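Welcome, and thanks for opening this file before opening the data! This is the house-rules card for Restanine, a collection of kitchen and table tasks done with two hand-held grippers, one in each hand. The recordings themselves are described in the main card. What you have here is the practice side of things: how we ask people to set up, how we ask them to hold and move, and what we check before a take goes in.

It grew out of a two-page note we passed around at Grurnton, and a fair bit of that note is still in it, so please forgive the places where it sounds like somebody leaning over your shoulder.

## Who should read it

- Operators, all of it, before the first session
- Reviewers, mainly "Review" and "What gets a take pulled"
- Anyone training on the data who wonders why the takes look the way they do

## Before you start

Walk into the room and look at it the way you'd look at a friend's kitchen you've been invited to cook in. We record in homes, and we want them to stay homes. Please don't clear the shelves or swap out the tablecloth to make things look neat. Do make the working spot itself safe, which mostly means sharp things, hot things and anything that would be missed if it hit the floor.

1. Ask the householder which items are fine to handle, and write the answer on the session sheet.
2. Take down or cover family photos, mail, medicine labels and calendars.
3. Open and close both grippers all the way a few times, away from the table.
4. Wipe the finger pads and the lenses with the dry cloth (never the damp one, it leaves streaks).
5. Put the task objects where the task sheet says, then step back and check that you can reach them without leaning.
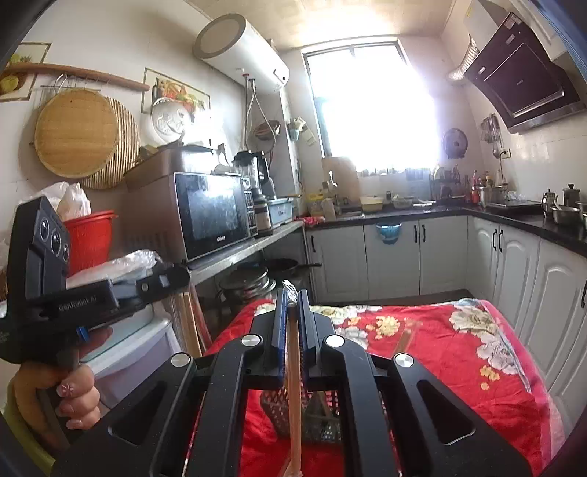
Grip rules are the part of this card we get the most mail about, so they've been rewritten to be as plain as we can manage. Close on an object only as hard as it takes to keep it from slipping, and keep your own fingers on the handles from the start of the take to the end of it. Thin things need the most patience: a light wooden stick held upright between the blue pads should sit near the middle of them, with both pads meeting it squarely, and if it leans, open up and take it again slowly. A metal grater lying on a quilt is a different sort of problem, because the cloth can bunch and travel along with it, so lift first and move sideways second. Re-grasps are welcome in the data – please don't stop a take just to hide one.

## During a take

Keep each take under 90 seconds. If the task runs longer, it's probably two tasks, and the sheet should be split. Move at the speed you'd use if you were chatting with someone while you worked, and try to finish one motion before beginning the next.

If something falls, let it fall. We'd much rather lose a take than have anyone grab for a sliding pot with a tool in each hand. Stop the recording, set both grippers down on a clear surface, and only then pick things up.

Keep water, oil and flame out of it entirely. Stoves stay off, kettles stay unplugged and empty, and knives and peelers aren't on any of our task sheets. Graters are allowed for picking up and placing only, with nothing being grated.

## Review

Every take is watched in full by a reviewer who wasn't in the room. Notes go into Provar, our review log, under one of these labels:

| Label | Meaning |
|---|---|
| `keep` | Follows the card, no comment needed |
| `keep-note` | Usable, with something a user should know |
| `redo` | Task sheet not followed |
| `pull` | Safety or privacy problem |

The July review covered 205 takes and kept 200 of them. The other five were all `redo`, mostly from objects starting in the wrong place.

## What gets a take pulled

- A readable name, address or prescription anywhere in view
- A person who hasn't signed the consent form
- A stove burner lit, or liquid near the tools
- A householder asking for it, at any time and with no explanation owed

## Changes and questions

Version 2 of the card merges the Intarasuk site rules with the Grurnton ones. They differed mainly on table coverings: Grurnton used to ask for a bare top, and Intarasuk never did. We went with Intarasuk. Cloth, quilts and oilcloth may all stay on.

If a rule seems wrong for your kitchen, please open an issue and tell us the whole story, long version and all. Small wording fixes can go straight in as a pull request against `RULES.md`.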